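3.2 Preparation of the recording area

The rules below were drafted at the Rasley site and apply to every session in which an operator carries a hand-held gripper through a furnished room. They cover the floor, the furniture and the operator, in that order. Sensor calibration is treated in Section 3.3.
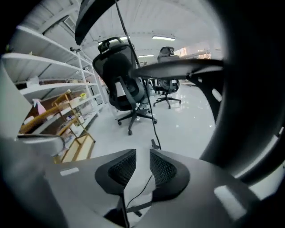
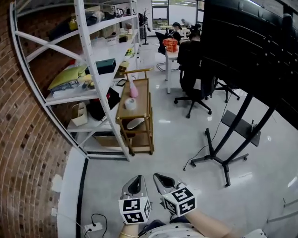
Figure 2. The recording area with office chairs and white shelving, from the gripper camera (first) and from head height (second).

Cables that must cross the floor are routed before the first take and stay where they are until the last. If a cable has to be moved, the session is closed and a new one opened. Wheeled furniture may stand anywhere in the room, but its position is noted on the session sheet, and casters with brakes are locked. Shelves are left stocked as found.

Operators work for at most 9 minutes at a time and then rest for 3. Both fingers are checked at each break, and a loose marker ends the session. People at desks are told when recording starts and may ask for any take to be deleted.

Under an earlier draft by Horrocks, the whole room had to be cleared. We dropped this rule after the Umine trial, where clearing took longer than recording. The present version was used for all 494 takes in the Gellatent set. Exceptions are listed by session in Appendix B.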